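Ivar Lindholm on hunting spring turkeys from a ground blind

Ivar Lindholm has leased the same 900 acres outside Ondbridge long enough to know which fence posts the gobblers like to walk past. He hunts nearly all of it from the ground now, usually with a bow, and in May he is in a blind most mornings before 5.

He didn't start that way. "I sat against trees for years with a shotgun, like everybody I knew," he said. "Then my knees got bad and I wanted a chair. You can't put a chair against an oak and expect a turkey to walk up to it."

The first blind he bought was a Jirkelo, a hub model with steel rods. He liked the room inside but got tired of the weight. "It's fine if you can drive to the field edge. I had to carry mine across the creek bottom, and by the time I had it up I was sweating and the birds were already talking."

These days he leaves two blinds standing all season, one on the clover plot and one on a logging road the locals call the Montecinos cut. He sets them up at least a week ahead, though he thinks turkeys care less about a new blind than deer do.

"A deer will stand off and look at it for ten minutes," he said. "I've put a blind up at noon and had a tom in the decoys at 3. I wouldn't try that with a doe."

What turkeys do notice is movement, and Lindholm says most hunters leave too many windows open. He keeps the back and both sides shut and shoots through one opening in front. He wears a black sweatshirt and black gloves inside and leaves his camouflage in the truck.

His decoys go close, never past 15 yards. He uses a hen and a jake, with the jake facing the blind, on the theory that a gobbler will circle around to face it and turn his back to the hunter.

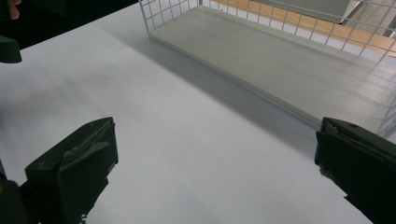

"That's when you draw," he said. "His fan is up and he can't see a thing behind him. If you wait until he turns broadside you're going to get caught."

He has lost birds other ways. Last spring he hit the lower edge of the window with a broadhead and sent the arrow into the dirt. He now practices from the same chair he hunts in, with the blind set up in his yard in Jestbridge.

Asked what a beginner should spend, he said to buy a used blind and put the money into a decent chair. He also suggested checking the zippers before paying, and bringing a few extra stakes.

"Wind will take it," he said. "I found mine in the neighbor's pond once. It dried out all right, but the carry bag never turned up."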